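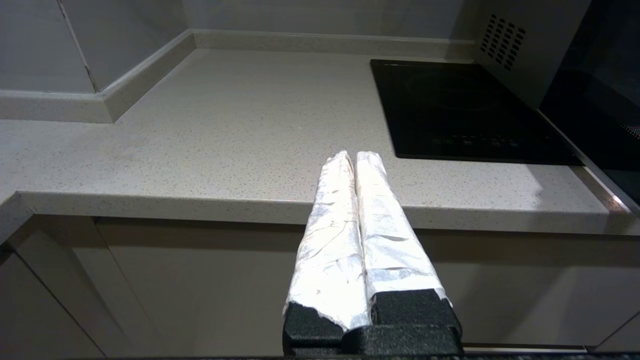

The owner of Stonitz, a small bakery in Mikthorpe, gets up at 2 in the morning and has done so for 11 years. She says the hour stopped bothering her a long time ago. What she had trouble with was the rye.

"I grew up on white bread," she said. "The first rye I made for sale came out like a brick. I sold two loaves, and one of those was to my aunt."

She learned from a retired baker in Gbeho, where she spent a winter before opening the shop. He had no written recipes. He went by the feel of the dough and the smell of the starter, and he wouldn't let her use a timer. She uses one now.

The starter she keeps today came back with her from that trip. It gets fed twice a day, more often in hot weather. In October, when the kitchen cools down, she lets the dough sit longer and bakes later in the morning.
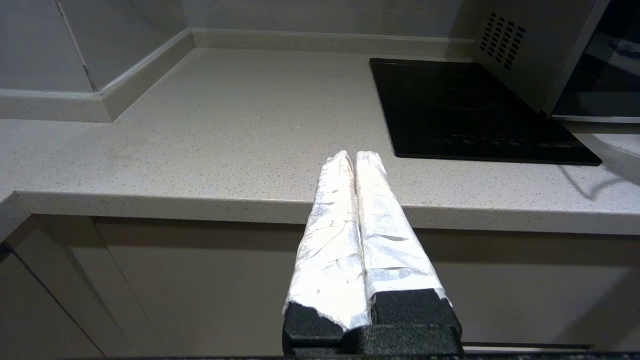
Most of her flour comes from Fater, a mill on the other side of the county. She switched to it after her old supplier changed its grind without telling customers. "The bread was gummy for a week before I figured out why," she said. "I had already blamed the oven and had a man out to look at it."

The shop now makes eight kinds of bread. Rye is roughly a third of what goes out the door. She has been asked many times to add cakes and has said no each time.

"Cakes need a different kind of person," she said. "I don't have the patience for icing."

She has no plans for a second shop. She would like a bigger mixer, and she would like the town to fix the drain out front, which backs up when it rains. She has written to them about it and is waiting to hear.

Last updated: October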